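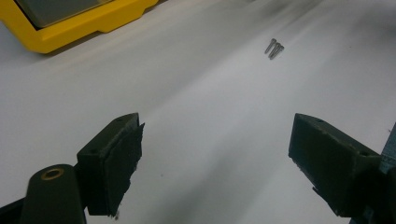 Ganel Tabletop RPG Gets Second Edition With 138-Page Core Book

August 16, 2025

Wetevley Games has released the second edition of Ganel, its fantasy roleplaying game set in a chain of flooded river towns. The new core book is 138 pages long and is on sale now as a PDF. The printed version goes to stores in the fall.

The first edition came out as a small zine and sold mostly at conventions and by mail. It had a following among groups that liked short campaigns, but players often said the combat rules were hard to read and that magic was explained in three different places. The new book puts all of the magic rules in a single chapter and cuts the number of combat actions from five to 3.

Designer Evanthia Kalogeropoulos wrote both editions. In a post on the Wetevley site she said most of the changes came from a public playtest that closed in July.

"People were skipping the initiative rules and making up their own," she wrote. "I read what they were doing and it was faster than mine, so I used it."

Under the new rules, the side that starts a fight goes first, and players choose their own order within the group. A character who wants to act before everyone else can spend a point of Current, the game's luck resource. Current used to refill at the end of each session. It now refills only when the group reaches a town, which makes long trips on the water more dangerous.

The book has 18 character backgrounds, including the Lock Keeper, the Eel Farmer and the Bell Diver. Most return from the first edition with new starting gear. The Ferry Priest has been removed and its prayers have been given to other backgrounds. Kalogeropoulos wrote that she plans to bring it back in a later supplement.

Monsters have also been reworked. Each creature now fits on a single page with its stats, a short list of habits and a table of things it might be doing when the party finds it. The drowned giants have lost their instant-kill attack, a frequent complaint during the playtest. They now drag a character under, and the rest of the group has 2 rounds to get them back.

A starter adventure called The Tollhouse at Staston is included at the back of the book. It is written for new characters and can be played in one long evening or split over a couple of shorter ones. The adventure has its own map and a set of ready-made characters for groups that want to begin right away.

Adventures written for the first edition will still work with some changes. Wetevley has put a free conversion sheet on its site covering monsters, treasure and the old luck rules. Anyone who bought the first edition PDF from the company can get the new PDF at half price through the end of the year.

A game master screen is in layout and will be sold separately. The company has not set a price or a date for it. The next full book is a guide to the northern canals, which Kalogeropoulos is writing now.

Related Items

Wetevley Posts Ganel Conversion Sheet
Playtest Notes: What Changed With Current
The Tollhouse at Staston: Map Preview
Running River Travel Without a Hex Map
Best Short Campaigns for Small Groups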